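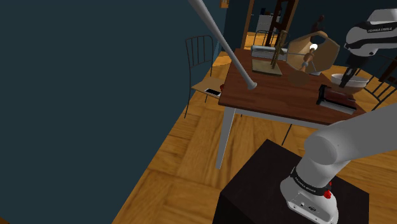

Home | Reviews | Methods | Archive | Contact

Fledbridge 5: variant annotation for small sequencing groups

15/11/2020

Fledbridge takes variant call files from tumor and normal sample pairs and adds gene, transcript and population frequency fields to each record. Version 5 replaces the old Perl scripts with a single compiled program. I ran it on our group's server from September onward, next to Siltside, the annotation tool we have used for several years.

Installation is one archive and one reference bundle. The bundle unpacks to 320 GB, and the installer does not check for free space before it starts. It stopped on a full disk the first time and left partial index files that had to be removed by hand.

The test set was 474 exome pairs, all aligned to the same reference build. Fledbridge finished the set in 797 minutes on one node. Siltside needed almost twice that on the same hardware. Memory use stayed flat through the run.

Agreement between the two tools was good for single base changes. Most of the differences were in short insertions and deletions near exon ends, where Fledbridge shifts the variant to the right before it picks a transcript. The manual mentions this in a footnote. The shift can be turned off, but the setting applies to the whole run and cannot be changed per gene.

Output is plain tab-separated text or an annotated call file. Column names changed from version 4 - any script that reads them by name will need edits. The log is clear and lists every skipped record with its line number. Error messages from the filter module are less useful and often give only a numeric code.

The license is free for academic groups. Support is by mailing list, and my two questions were answered within a day.

I have moved our exome work to Fledbridge and kept Siltside for the older panel data, where the transcript choices need to match earlier reports.

Related reviews
Leite: a light workflow manager for shared clusters
Skavcombe copy number viewer
Siltside, second look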